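Trellitz open-air cinema moves indoors after storm damage

The summer film programme in Trellitz will continue, but not under the sky. The organisers said on 18th July that the big screen in the castle garden was torn by strong wind during the night and cannot be repaired before the end of the season. All remaining films will be shown in the old Ahonen cinema on the market square.

The first film indoors is "Dallorico", the second feature by the director Tarcísio Rezende. It tells the story of two brothers who come back to their village to sell the house of their father and find that a stranger is already living in it. The film had its first showing in February and was received warmly, although a few critics found the last part too slow.

Rezende was expected in Trellitz for the garden showing and he has confirmed that he will still come. He will answer questions from the public after the film. "I made it for a dark room, so I am not sad," he said by telephone. "But I am sorry for the people who already bought a blanket."

The change of place means fewer seats. The garden had room for 750 visitors, while the Ahonen can take only 80 in its small hall, which is the one in use this summer. For this reason "Dallorico" will be shown three times on the same day, and the other films 2 times each. Tickets bought for the garden stay valid, but the holders must choose a showing at the box office or on the festival website. Those who prefer their money back can ask for it until the end of the month.
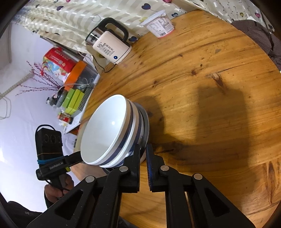 New tickets cost 10 euros, the same price as before. Children's films in the morning remain free - a place must be reserved, however, and each family can reserve up to four.

The short film evening with works from the film school in Tasach is the only event that is cancelled. Its organisers hope to find another date in autumn. The students had prepared live music for two of the films, and the small hall has no space for the musicians.

The doors of the Ahonen open half an hour before each showing. The garden itself stays closed until the broken frame of the screen has been taken away.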